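Skirkport robotics club, term two, and we've finally had a proper go with the Starer wrist kit. We paid 342 for it, which made me gulp a bit, but the mount is solid and it went on in around 9 minutes! Our kitchen task is a pig of a test (shiny tap, marble, bag of sea salt) and it copes far better than our old Dida. 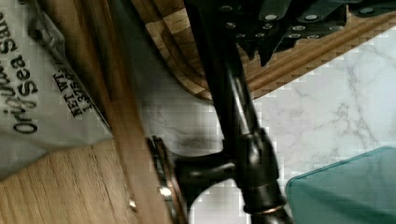

Wuisan: we had ours all December and the cable clip snapped twice, so buy a spare.

Fair point, ours feels flimsy too. The software's lovely though, and the younger ones were saving their own runs by the second session. Tea packets next, then the crisps.

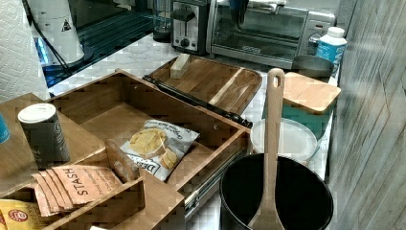
My other grumble is the manual, 170 pages and no index. Still, I'd buy it again.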